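3.2 Objects and storage surfaces

The object set for the desk-clearing activity was restricted to pocket and desktop calculators. Calculators were chosen over pens or staplers for the reason given by Cowie and Sulemana in the earlier Corkorden study: items in the group share a purpose and a general shape, yet differ in color, key layout and case finish, so that a person sorting them must decide which differences matter. The items were bought secondhand in Zaltness. Those with a cracked case or a missing key were rejected, and batteries were not replaced. Whether a display was lit had no bearing on any measure reported in Section 4.

The work surface has a white and gray marble pattern. Patterned surroundings were kept on purpose. In the Kereama pilot, a plain gray desk made dark items stand out so strongly that placement errors were almost absent, and the results said little about ordinary homes. The butterfly wallpaper and the artificial flowers were therefore left in place for every layout, including the one in Figure 3.

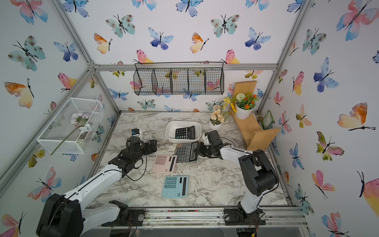

Figure 3. Work surface with calculators in black, pink and light blue. One black calculator lies in the white basin; a wire basket hangs on the back wall.

A single white plastic basin served as the target. It has low sides and no dividers, and it takes a desktop calculator lying flat with its keys up. Dividers were tried at Grandcombe and dropped, as they fixed the number of items per compartment and hid differences in how neatly items were laid down. The hanging containers and the pine shelf unit were not targets. An item left on either was scored as misplaced.

Each of the 20 layouts was scored on 2 measures: whether the item ended within the rim of the basin, and whether its keys faced up. Items leaning on the rim were scored as outside. Overlap between items was recorded separately, given that a second calculator set down on edge can cover part of the keypad beneath it without either one being misplaced. 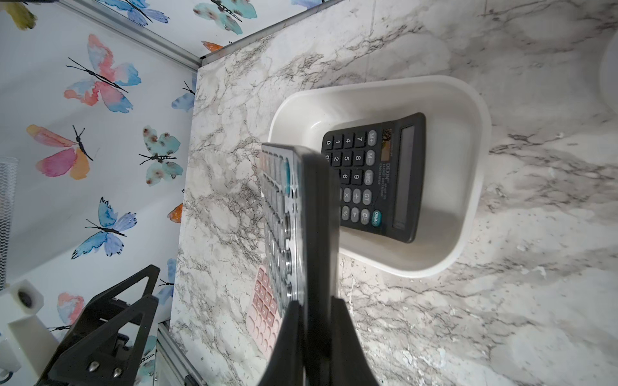
Figure 4. Black DEXIN desktop calculator lying keys up in the tray, with a silver-gray calculator held on edge and overlapping the rim.

Case finish affected scoring more than size did. Dark cases with white digits were easy to judge for orientation. Silver-gray cases were harder, in particular where the keys were close in tone to the case, and 9 of the 400 placements were sent to a second scorer on this ground. The first score was kept in every one of them. Agreement on overlap was lower and is treated in Section 4.3.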